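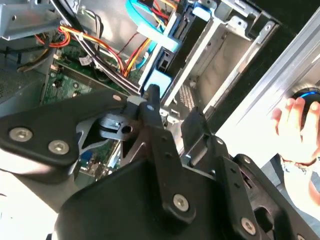

Zodwa Ngcobo reckoned the planner would be the weak spot, and that I'd be back to hand-written waypoints by July. Fair call – I've grumbled about motion software plenty.

Reviews > Motion & Planning
4 min read

I've been running Prunivo on a gripper job inside a desktop tower, cables everywhere, and I'm a bit smitten! The cable-avoidance margin is a single slider (bliss), and replanning takes 23 ms on my old workstation. Perception is patchier. It'll happily label bare sheet metal as free space if the glare's bad, so I cap the point cloud at 700 points per cluster and mask the shiny bits by hand.

The licence is $1350, and the docs are rubbish past chapter two.

Comments

Demetrio Manzano: Does the slider work per link, or is it the whole arm?

Priya: Whole arm in mine – per link's in the config file.

Kev_H: Still on Skosaseck, colour me tempted.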